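2022-07-18
Posted by Rultley Road Notes
2 min read

1/ Notes on the main road through Muvaritz, for anyone who learned to drive in Undusbridge and has a first trip coming up. Lane markings first, then signals.

2/ Lane lines are white dashes, and on the older surface they are worn. There's a rough strip of patched asphalt beside the dashes on the approach to the bend. It is easy to read the patch edge as a marking in poor light. Use the dashes.

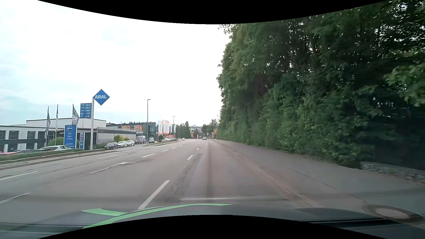 3/ Lane choice: settle it before the bend. I drove the stretch 15 times last November and changed late on two of them. Both were my fault.

4/ Signals. A plain round green lets you turn left across oncoming traffic, but you wait for gaps. Some poles carry a plate reading "Gegenverkehr beachten" – watch for oncoming traffic. Treat it as a reminder of the rule you already have.

5/ The yield sign on a signal pole confuses visitors most. With the lights working, the lights govern. With them off or flashing amber, the sign does. At this corner the sign, the plate and the signal share one pole, with the green at the bottom.
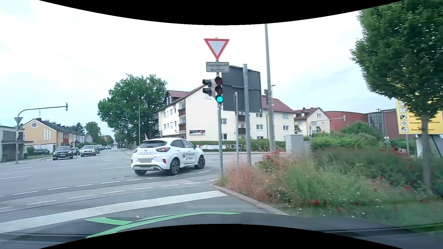 6/ One reply says the plate is wasted on locals and should go only where left turns have caused crashes. Possibly. I'd keep it at any junction this wide.

7/ Next thread: bike crossings on the Fung side, 20 minutes on foot from here.

Contact: use the message form | © 2022 Rultley Road Notes | Back to top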